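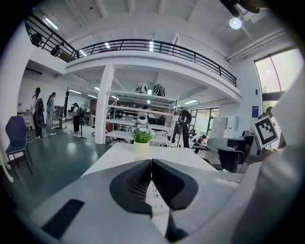 This page was last changed in June, 4:12 pm

Ivholm: 49 minutes or the long cut?
Posted by gravelpit_ann, June

So I finally saw Ivholm at the Brunet with my sister and we've been arguing ever since. If you missed it, it's the Bernadette Rey documentary about the island school that opened in 1857 and the last few families trying to keep it going. They showed the 49 minute version. I loved it! I cried at the bell part, she didn't, and now she says the long cut on Tatoseo is the "real" film and I've only seen the trailer, basically. Is she right? Do I need to sit through more than 8 extra scenes of people on a boat?

mothlamp wrote:
Your sister is right, sorry. The short one takes out nearly everything with the ferry pilot, and without him the meeting at the end makes no sense. You just get people shouting about a dock you've never seen. I watched them back to back (bad idea, my neck still hurts) and the long one is slow but it earns it.

Deke_in_Plusow wrote:
Disagree with moth. The long cut has that whole stretch about the roof grant and I was checking my phone. Short version every time. Rey is good at faces and bad at paperwork.

mothlamp wrote:
The roof grant IS the movie, Deke.

tillie5 wrote:
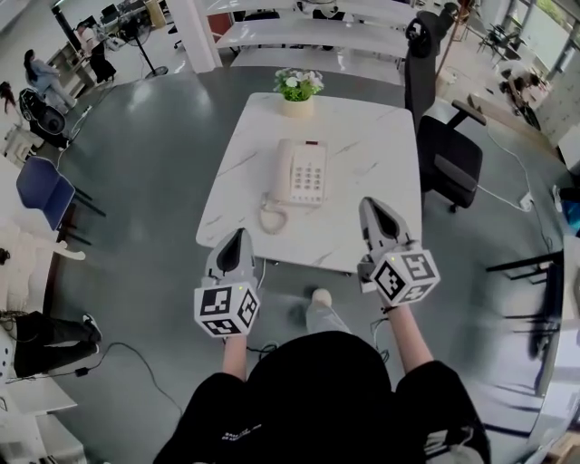 What I keep going back to is how Rey films people working, the net mending and the bread and the old teacher sorting slides. Half of it is shot from right over the person's head. You get the top view like the one here, two bare forearms reaching out of black short sleeves over a square marble-patterned table, a bit of shoe down below, no face at all, and you still feel like you know who you're with. In the long cut the slide sorting goes on for five minutes like that. My husband thought it was stuck. I could've watched another five.

Deke_in_Plusow wrote:
OK the slides were good. I'll give you the slides.

gravelpit_ann wrote:
The slides aren't in the short one at all!! Now I'm mad. Fine, I'm watching it tonight after the kids are down.

oldreel wrote:

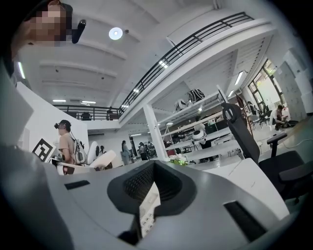 I went to the Plusow screening, and my gripe isn't with either cut, it's with the sound. Dorian Leclerc did the mix and it's very quiet, lots of wind and breathing and chairs, and it needs a small carpeted room. They put it in a big open hall. If you've ever tried to hear a talk in a place with a wide white ceiling and a mezzanine with a black railing, like that one, you know what I mean, every cough goes up there and comes back down. I missed most of the harbor interview. At home with headphones it was a different film, so I wouldn't trust anybody's opinion from that night, mine included.

Deke_in_Plusow wrote:
I was at that one too and heard it fine. Sit closer.

oldreel wrote:
I was in row 8.

mothlamp wrote:
Ann, report back. And does anybody know if the Tatoseo version has captions? My mom wants to see it and the island accents are going to be rough on her.

tillie5 wrote:
It does, they're under the little gear thing. They spell the ferry pilot's name two different ways but otherwise they're OK.

Contact the moderators | Copyright belongs to the individual posters | Back to top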